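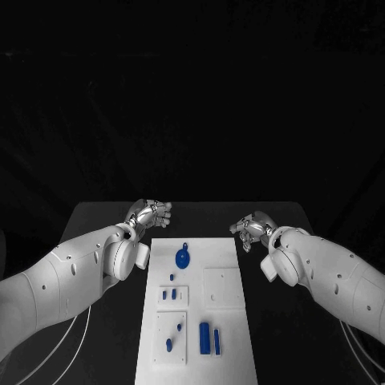
**学生装配项目进入双臂联调阶段,数据采集目标500条**

Urneck技术学院机器人课程的学生小组本月开始双臂装配任务的联调。项目代号Oprea,为高年级选修课的结课课题,内容是用一对带多指手的机械臂,在一块白色任务板上完成小型蓝色零件的抓取、转移和插装。任务板与固定板由学生自行设计,在学院实训车间加工,控制程序和数据处理流程也由小组编写。

课题要求提交500条有效的遥操作演示记录。截至发稿时已有398条通过审核,其余计划在9月底前补齐。审核标准写在课程说明书里:一条记录须从双手悬停在任务板上方的起始姿态开始,到目标零件就位、双手撤回为止;中途零件掉落且未能重新拾起的,整条作废;时间戳缺失或关节数据与图像不同步的,同样作废。作废记录不删除,单独归档,供故障分析使用。

任务分为两级。第一级为单手操作,另一只手保持张开待命,不得进入工作手的运动范围。第二级要求两手配合,一手扶住零件或固定板,另一手完成插入。目前通过审核的记录以第一级为主。小组在阶段报告中说明,第二级的主要困难在于两腕之间的最小间距:手掌在板面上方靠近时,腕部外壳先于手指发生干涉,规划器因此频繁中止动作。现行做法是把间距下限设为50毫米,并限制两侧前臂的夹角,代价是任务板中线附近的部分位置只能由一只手到达。

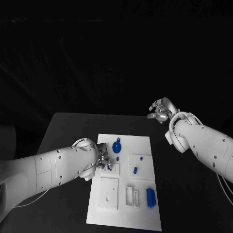 细小零件的夹持是另一项重点。小组最初沿用抓取大尺寸圆柱的手型,由拇指与其余手指同时合拢,结果小销钉在接触板面前发生偏转,插入时卡在孔口。修改后的手型只由指尖施力,其余手指收拢,下降速度也相应降低。报告称,手型修改后小销钉的作废率明显下降,但对已经倾倒在固定板上的零件仍无可靠的拾取办法。学生正在试验先拨正、再夹取的两步动作,试验数据暂不计入500条目标。

固定板的布局可以更换。各板以不同位置和朝向安放在任务板上,小组按批次轮换,避免模型只记住固定坐标。每次更换后须重新标定,标定结果与当批记录一同保存。台面和背景保持深色,以减少图像分割时的干扰。学生曾在浅色背景下做过对照采集,白色固定板的边缘识别误差偏大,这一方案随后停用。

硬件方面,手指关节的零位漂移仍需人工处理。操作规程规定,每采集一个批次后执行一次回零,并将关节读数与标准姿态比对,超差则停机检查。线缆走向也列入开机检查表,原因是前臂大幅外展时,下方线缆可能拖过台面。小组已提交线缆固定件的修改图,待指导教师批准后加工。

软件部分由Skomik提供技术咨询。该公司从事工业夹具的接口开发,去年起参与学院课程的评审,此次提供了一套记录格式转换工具。学生在此基础上增加了批次校验和自动标注模块,后者可根据手指开合状态切分接近、夹持、转移、释放各阶段,切分结果仍由人工复核。小组承认,自动标注在释放阶段的误判较多,零件脱离指尖的时刻与手指张开的时刻并不一致。

按照课程安排,数据采集结束后进入模型训练,随后在真机上进行验收。验收分2轮,第一轮使用训练中出现过的布局,第二轮使用由教师现场摆放的新布局。评分项目包括就位率、单件用时和人工干预次数,不设外观分。发生碰撞急停的,该次尝试记零分,但不取消后续尝试资格。

Oprea小组还将参加11月在Lutitz举行的院校装配赛。该赛事允许自带任务板,但要求参赛队公开图纸和控制参数。小组已开始整理相关文件,固定板图纸预计先行公布,控制参数须待验收完成后确定版本。参赛用的机械臂与课程用机为同一套设备,运输期间实训车间的双臂工位暂停预约,单臂工位照常开放。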